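How a Cat's Whiskers Work

A Kidville Animals page for readers in the upper primary years

Whiskers look like thick hairs. They are made of the same material as fur and fingernails, which is called keratin. A whisker has no nerves along its length, so the whisker itself feels nothing. The feeling happens at the root.

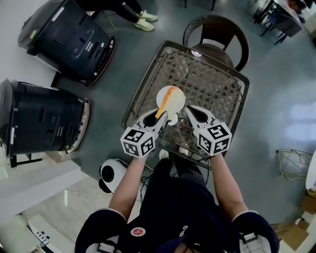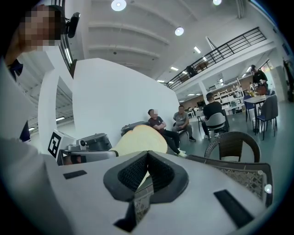 The parts of a whisker

The part you can see is called the shaft. It is wide at the base and thins out to a fine tip. The part under the skin sits in a small pocket called a follicle. A whisker's follicle goes deeper than the follicle of an ordinary hair, and it is surrounded by a space filled with blood. Nerve endings are packed around it.

When something touches the tip, the shaft bends or tilts a little. The shaft works as a lever and passes that movement down to the follicle. The nerve endings there send a signal to the brain. The signal carries information about which whisker moved, how far and in which direction.

Moving air can also bend a whisker. A cat walking past a wall in the dark may pick up small changes in the air near it.

Where whiskers grow

Most people notice the ones on the cheeks, beside the nose. These grow in rows. Cats also have whiskers above the eyes, on the chin and on the backs of the front legs, just above the paws. The leg whiskers are short and easy to miss. They are useful when a cat is holding something it has caught.

A cat cannot see clearly right in front of its mouth. When it is very close to an object, it swings its cheek whiskers forward and uses touch to fill in what its eyes miss.

Reading the position

Small muscles move the cheek whiskers. Out to the side usually means the cat is relaxed. Pointed forward usually means it is interested in something or hunting. Flat against the face can mean it is frightened. Look at the ears and tail as well before you decide, and leave the cat alone if you are not sure.

Do whiskers fall out?

Yes. A whisker grows, stops growing, drops out and is replaced by a new one. Finding 2 on the carpet is normal. If a cat is losing a lot of them at once, or the skin looks sore, an adult should ring the vet.

Whiskers should never be cut or pulled. Cutting the shaft does not hurt, but the cat loses some of its sense of touch until the whisker grows back. Pulling one hurts a great deal.

Words to know

Follicle: the pocket in the skin that a hair grows from.
Keratin: the tough material in hair, claws and nails.
Vibrissae: the scientific name for whiskers. One whisker is a vibrissa.

Next page: Why cats have a third eyelid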